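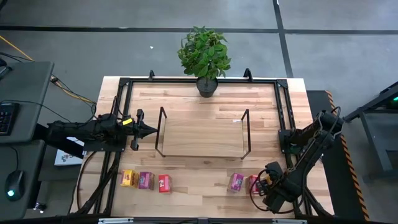
Was ist ein Rückrufbetrug? Als Rückrufbetrug bezeichnet man eine Masche, bei der Anrufer das Telefon nur kurz klingeln lassen, damit der Angerufene eine teure Nummer zurückruft.

Rückrufbetrug (auch Lockanruf oder Ping-Anruf) ist eine Form des Telefonbetrugs. Die Anrufe werden meist automatisch erzeugt und nach einem oder zwei Klingelzeichen abgebrochen. In der Anrufliste bleibt eine Nummer zurück, deren Vorwahl oft einer deutschen Ortsvorwahl ähnelt, aber ins Ausland führt.

Ablauf

Wer zurückruft, hört häufig eine Bandansage oder ein künstliches Freizeichen. Beides soll die Verbindung verlängern - abgerechnet wird je nach Ziel pro Minute oder pro Anruf. Ein Teil der Einnahmen fließt über Zwischenhändler an den Inhaber der Nummer.

Fall Zirberg

In Zirberg gingen im November bei Kunden des Anbieters Stetent innerhalb von 14 Tagen mehrere Wellen solcher Anrufe ein, teils um 3 Uhr nachts. Der Anbieter sperrte 60 Rufnummern.

Schutz

Unbekannte Auslandsnummern sollten nicht zurückgerufen werden. Viele Anbieter richten auf Wunsch eine Sperre für einzelne Vorwahlen ein. Strittige Beträge sind schriftlich zu beanstanden - am besten mit Einzelverbindungsnachweis.

Siehe auch: Rufnummernmanipulation, Mehrwertdienst

30 Mal geteilt | 3 Kommentare

Kontakt | Impressum | Nach oben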